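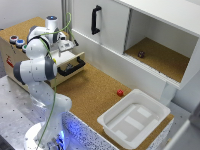
Two evenings, one bag of cable clips and far too much tea later, the little cell at Stanby is back on its feet and I am very pleased with myself!

For anyone new: I look after the practice bench, the one with the drawer, the sliding door, the push buttons and all that cork. The arm gets asked to do small fiddly jobs on it, mostly moving cubes about and opening things, and I get asked to find out why it has stopped. Last month it was stopping a lot. Always on the drawer, always at full reach, and always with the same gripper comms fault, which cleared the moment you folded the arm up again (maddening, as you'll know if you've ever chased one of these).

I blamed the gripper first. Amedeo Fontana, who built the bench and has opinions, told me to leave the gripper alone and look at the cable. He was right, annoyingly. We run the green one up the outside of the arm, over the top joints and back down to the base, and whoever fitted it last had pulled it lovely and neat. Too neat! With the wrist turned right over there was no slack left at the elbow, and the plug was taking the strain.

So off it all came. I put the arm in its tall folded pose, powered down, took every clip off and started again from the wrist end. The trick, if you can call it that, is to leave a proper loop over the upper joints and then walk the arm by hand through its worst positions before you tighten anything. I did the drawer, the back of the open compartment and the far corner of the tray. It took 11 clips in the end and I moved most of them twice. It looks a bit scruffy now. I don't care.

While it was apart I did the other jobs I'd been putting off. Base bolts checked (one had a quarter turn in it, naughty), finger pads wiped, drawer runners cleaned out, and the groove in the front rail of the sliding door hoovered, as cork crumbs get in there and the door starts to drag. Then I re-taught the drawer handle, which had wandered by 5 mm. I suspect somebody leaned on the cabinet.

Bendik Boström has set up a long run for me, roughly 2000 drawer pulls, with the door and the red cube thrown in between. If the fault comes back I'll swap the cable for the spare from Rinaldi and write that up too. Next on the list is the blue button, which needs a firmer press than the red one and always has.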